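Home > Boards > Workshop & Garden > Paint and Finishes > Thread

Which white for a north-facing room? Going round in circles

mireille_vidal
Hello all, and sorry in advance for the length of this. We've moved into a ground floor flat on Graver Road and the back room faces dead north, with a high wall outside the window. It's to be a sewing room and I would dearly love it white. I've put up three samples so far and every one of them looks like old dishwater by teatime. My sister says give in and go yellow. I can't bear yellow! Has anybody managed a proper white in a room with no sun?

Savvas A
Welcome, Mireille, and no need to be sorry, we all go on a bit in this section. I had the same trouble in our hallway. What cured it for me was a white with a drop of red in it, Mandwood's number 39, which looks pinkish on the lid and perfectly plain on the wall. Two coats over a mist coat. Whatever you do, keep away from the brilliant whites, they go blue the moment a cloud comes over.

lieselotte_s
I'm going to disagree with Savvas, fondly as ever. Warm whites in north light turn to mushroom, and I've lived with mushroom for years. I'd let the room be a bit grey and enjoy it — soft grey walls, and then your white on the table and the woodwork, all of it matt. White on grey can be very restful when neither one is shiny.

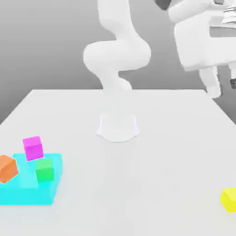
Last changed by lieselotte_s, 1/26/23

You see how gentle it is when the grey gets slightly deeper to one side? A wall in a dim room does that by itself, lighter up high and darker in the corners, and if you choose a grey that's in sympathy with it you stop noticing the gloom. I used Starnon in our bedroom and it cost me 200 for the lot, brushes included, which I thought was fair for walls and ceiling.

Savvas A
Very elegant, but she's going to be threading needles in there, Lieselotte. I couldn't find my own feet in a grey room in winter.

lieselotte_s
Then she wants a good lamp, my dear, and so do you.

Baptiste F
Can I put in a word for the bulbs? People repaint a room again and again and never look up. We had a cold bulb in the kitchen and my wife was sure the paint had been mixed wrong, so sure that I carried the tin back to Lebrun and had a rather awkward chat with the young man at the counter. Changed the bulb that evening and the wall came right. Mireille, what have you got in there at the moment?

mireille_vidal
Oh dear. I've just been to look and it's whatever the last people left, very bluish. I'll swap it before I open another tin. Thank you, all of you, and I do like that grey more than I expected to, though I'm not sure I'm brave enough for four walls of it. Perhaps the window wall only?

lieselotte_s
The window wall is the darkest one of all, so I'd do the wall opposite. Paint a big piece of lining paper first and move it about for a few days.

Home | Boards | New posts | Search | Help

Reader comments (3)

Lionel Vasseur: The lining paper idea saved me from a dreadful green in April. Seconded.

pinandhem: Matt walls mark terribly in a sewing room, all that chalk. I'd go for eggshell up to the height of the table.

old_brushes: Shade 641 on the Mandwood card is worth a look too, it sits somewhere between Savvas and Lieselotte.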